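The small oven will not save you

Every October the same oven comes back. The names on the front change and the colour drifts with the fashion (mint one year, then charcoal, and for the last few a sort of clotted cream), but the pitch is always the same. Your big oven is a greedy, slow, wasteful box. What you need is a little one, on the worktop, that heats up while you are still looking for the plates.

I have been hearing this for long enough to have owned 2 of them. The first was a Dursun, bought when I lived in a flat with no proper cooker, and I was fond of it in the way you are fond of a bus that usually comes. The second was a Cudora, which I bought when I already had a perfectly good oven. I have spent a fair amount of time since then trying to work out why.

The sales talk goes like this. A small oven has less air to heat, so it costs less to run. That part I accept. If you are making one tray of chips or reheating a slice of quiche, a full-sized oven is a silly way to do it. But the brochures then quietly move on to roasting a chicken, baking a loaf and cooking dinner for four, and at that point I begin to lose patience. A chicken that fits inside a worktop oven is a chicken sitting very close to the element. Mine had a black stripe down its back and pink knees.

Then there is the question of where the thing goes. Shops show it on a long clear counter with a bowl of lemons next to it. My counter has a kettle, a bread bin, a dish drainer and the post. The oven wants a gap at the back and a gap at each side, and it wants the flex to reach the socket without passing over the hob. By the time you have given it all that, you have handed over the one stretch of worktop where you used to chop things.

And the door. I would like a word with whoever decided that the door should drop down. Open it and you lose another strip of counter in front, the very strip where you were going to put the hot dish. So you stand there in your gloves with a tray of sausages, looking for somewhere to land. A side-opening door would solve this in an afternoon. I have seen one, on an old Urnel in a holiday cottage, and it was the best thing about the week.

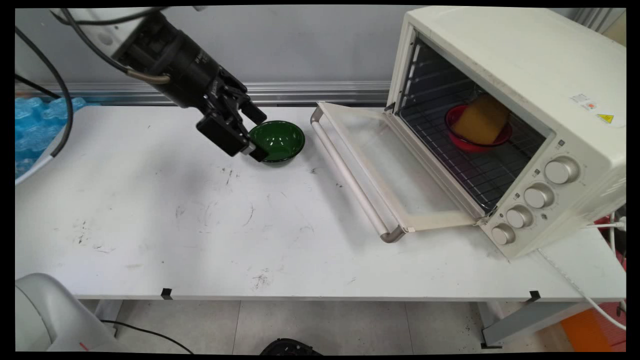
Cleaning is where most of these ovens are found out. A big oven can be ignored for months, shamefully but safely. A small one cannot, as everything in it happens a few inches from everything else. Fat spits upwards and bakes on. Crumbs drop through the rack and carry on cooking every time you make toast, and one morning your toast tastes of last week's fish fingers.

The manuals are vague on the subject. "Wipe with a damp cloth" is all the Cudora leaflet had to offer, and it had clearly been written by someone who had never met melted cheese. What works, in my kitchen, is dull. Unplug it and leave it until it is properly cold. Take out the rack and the crumb tray and put them in the sink. Then a bowl of warm water with a drop of washing-up liquid, a soft sponge wrung out hard, and a bit of patience with the glass. Keep water well away from the elements. I do the whole job on a Friday, before the weekend's cooking.

I have tried the cleverer methods. The steaming bowl of lemon water made the oven smell of lemon and left the grease where it was. The bicarbonate paste did shift some of it, but I was rinsing white powder out of the corners for days. There is also a foil liner, sold by Joltolwood in a pack of 8, which is meant to catch the drips. Mine caught them and then stuck itself to the tray. Check what your own maker says before putting foil anywhere near the bottom of an oven, as plenty of them would much prefer you didn't.

Next, the knobs. It is a rule of this trade that a small oven must have as many controls as a large one. My Dursun had one dial for heat and one for time, and I never felt the lack of anything. The Cudora added a dial for which element comes on and another for something the booklet called "mode", marked with little drawings that I took for a comb, a snowflake and a hat. I have never found out what the hat does. I suspect that most owners pick one setting in the first week and stay with it until the oven dies.

Nor do I trust the numbers. I put a cheap oven thermometer in the Cudora, set it to 200 and waited. The needle crept past, came back, went past again, and never seemed to settle on anything. For cheese on toast this is of no importance. For a sponge cake it matters very much, and mine rose on the left and sulked on the right. You can turn the tin halfway through, of course, but every time you open the door of a small oven you let out most of what was in it.

None of this makes it a bad machine. It makes it a toaster with ambitions. If you live alone, or in one room, or your main oven has packed up and the landlord isn't answering, buy one and be glad of it. It will do jacket potatoes for two and a very decent tray of roast peppers. It will warm a pie without turning the pastry to flannel, which a microwave cannot manage at any price.

What I would not do is spend serious money. I paid £75 for the Cudora and felt I had gone far enough. The ones that cost twice that have a light inside and a longer list of drawings round the knobs, and as far as I can tell they burn a chicken in much the same place. Look for a rack that slides without sticking, a handle that keeps your knuckles off the glass and a crumb tray that comes out from the front. Open and shut the door in the shop. If it twangs there, it will twang at home.

And measure your worktop first, with the door down. I didn't, and for a year the bread bin lived on top of the fridge.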